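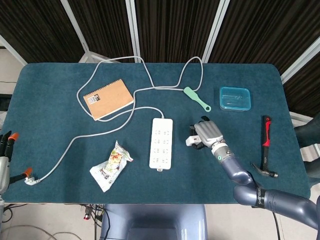

What glue holds wool felt to a tabletop without bleeding through?
A thick, low-water PVA paste, applied to the wood and never to the cloth, with the felt laid on once the surface has gone tacky.

drundstead_bench
To expand on the above. Most bleed-through comes from adhesive that is too thin. Anything you can pour is too thin. The paste should hold the comb lines from the spreader. Let it sit until it no longer transfers to a fingertip, then lay the cloth from the center out with a dry roller and light pressure.

inlay_1911
Disagree on PVA for anything that will be recovered later. Hot hide glue or wheat paste comes off with a damp rag. PVA does not. I stripped a Droltberg card table in December that somebody had done with white glue and it took the veneer with it in two places.

drundstead_bench
Depends on the substrate. On veneer with a shellac finish, agreed. On MDF, wheat paste puts too much water into the face and it swells at the edges. I have seen the fibers stand up enough to telegraph through 3 mm felt.

inlay_1911
Seal the MDF first. Two thin coats, sand between.

halfmortise
Original question didn't say what the top is. Also didn't say wool or acrylic. Acrylic craft felt is more open and will bleed with nearly anything wet. For that I use a spray contact adhesive, both faces, and accept that there is no repositioning.

kerf_and_rake
Tried spray on a 4 foot top. Edges lifted inside a year. It was near a south window so heat may have been a factor. Redid it with Adebisi upholstery paste and a wrapped edge, stapled underneath. No lifting so far.

halfmortise
Stapled edge is doing the work there. You could leave the glue out entirely.

kerf_and_rake
Not on a rounded corner. Without paste in the field the cloth creeps and you get slack next to the pleats.

halfmortise
Relief cuts on the underside, pull the corner first, then the straights. No slack.

inlay_1911
Corner first stretches the grain off square. Straights first, always.

drundstead_bench
For wool, cut oversize and let it rest flat in the room overnight before laying. Trim after the glue has cured, new blade, steel rule. If you trim wet the edge drags and fuzzes.

topfeed2000
Has anyone used the Broriler heat-activated film? Considering it for a desk top, dark green, wool blend.

kerf_and_rake
Once, on a drawer liner. Bond was even and there was zero bleed. Iron temperature is critical, test on an offcut. I would not try it on a full desk with a household iron, the overlap passes leave shine marks.

topfeed2000
Pressing cloth didn't help?

kerf_and_rake
Some. Still visible at a low angle.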